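Greens, greys and a very slow decision

21/05/2022

I have been meaning to write about paint for ages, and I keep putting it off, partly because I still haven't bought any. We moved into the house in Mitdale last September, and I told everyone who would listen that the back bedroom would be the first room done. It is now the only room not done. The kitchen got finished, the stairs got finished, even the cupboard under the stairs has had two coats, and the back bedroom just sits there waiting for me to make up my mind.

The trouble is that I want a green that isn't too green. My grandmother had a room like that when I was small, and I have never been able to describe it properly to anyone in a shop (believe me, I have tried). It was the colour of sage leaves on a dull morning, or of the sea when the sun has gone in. In the evening it went almost grey, and she would put the lamp on and we would play cards until somebody noticed the time.
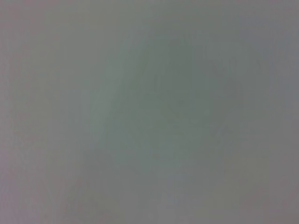
Grey with a bit of green in it, very much the sort of thing I mean.

Themis Katsaros, who runs the little paint counter at Ververidis, has been endlessly patient with me. He let me take home 3 sample pots at first, and then three more, and then he simply started writing my name on the lids. The whole chart has 321 colours on it, which is far too many for a person like me. I went through it with a cup of tea one evening and marked 37 that I liked, then went through it again the next day and liked a completely different lot!

Dionysis Chatzigeorgiou from next door thinks I should stop being silly and go for plain grey. He did his whole house in it 20 years ago and has never given it another thought. I can see the appeal, I really can. His hallway is lovely and calm, and he puts his daughter's watercolours up against it and they look wonderful. But then I come home and think of my grandmother's room again, and off I go back to the greens.

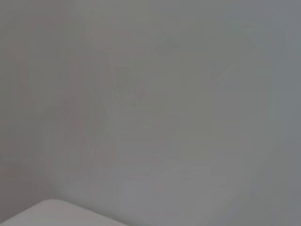
Pale grey, a touch pinker to the left.

What I have learnt is to live with a colour for a while before judging it. I paint a big sheet of lining paper, pin it up, and move it to a different wall every few days – by the window, then behind the door, then over where the bed will go. One called Drallmont looked perfect at breakfast and like cold porridge by teatime. Plorkaston is the favourite at the moment. I'm giving it until my sister comes to stay, and then she can help me with the ceiling.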